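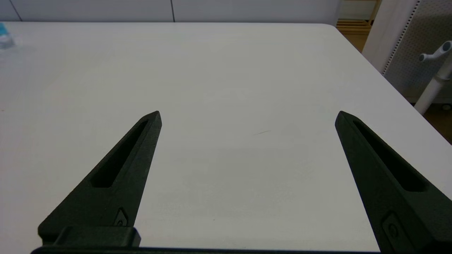
7 August 2025
Posted by the author

Up at half five to get the water on before the sun reached the bottom beds. The butts are empty again, so it was the hose, and the hose has a split near the tap that I keep meaning to cut out. I wrapped it with tape and got wet shoes anyway.

The beans are nearly over. I picked what was left and most of them were stringy. The courgettes go on and on. I left a bag on the wall by the gate and it had gone by the time I came back from the shop, so somebody in Drurkbridge still wants them.

The water bill came. The site meter read 907 in March and has gone up a great deal since. Our share is worked out by plot size, and the people who grow nothing but grass pay the same as I do. I wrote a letter to the parish about it and then didn't post it. I will read it again tomorrow.

Walked up to the reservoir after lunch. It is lower than I have seen it in years. The old lane shows along the north side, with the two gateposts and part of a wall, and there were people down on the mud taking photographs of it. There is a sign telling you not to. The path on the Tutar side has been closed where the bank slipped, so I had to go back the way I came, and the way back is all uphill until the chapel. I stopped twice. Saw a heron and a lot of coots. The blackberries along there are small and dry this year, hardly worth the scratches, but I ate some.

The bus home was late. It used to be every half hour and now it is one an hour, and the driver said they are looking at it again in the autumn. If it goes I don't know how I would get to the dentist.

Spent the evening on the shed. Vetano sent the roofing felt at last but the nails were the wrong length, so I have done one side with the old ones I pulled out and straightened. The other side will have to wait. I rang them and was told to send an email. I sent an email.

The roof repair for the village hall stands at 2,000 raised, out of the 3,000 needed. There was talk of another jumble sale. I said I would do the teas but not the tombola. Last time I did the tombola I was there until seven, and had half a dozen bottles of bubble bath to carry home.

Supper was courgette fritters again with the last of the cheese. A few drops of rain at nine, enough to mark the slabs and then it stopped. I brought the washing in for nothing. Must remember to order onion sets and ring about my glasses.

Comments

plot_twelve
We had the same trouble with Vetano. Ours was hinges. They did put it right but it took three weeks.

Mossy
The lane you can see was the old road to Tutar. My gran walked it to school. Keep off the mud though, it is deeper than it looks.

greenwelly
Was that your bag on the wall? If so thank you, they went in a cake.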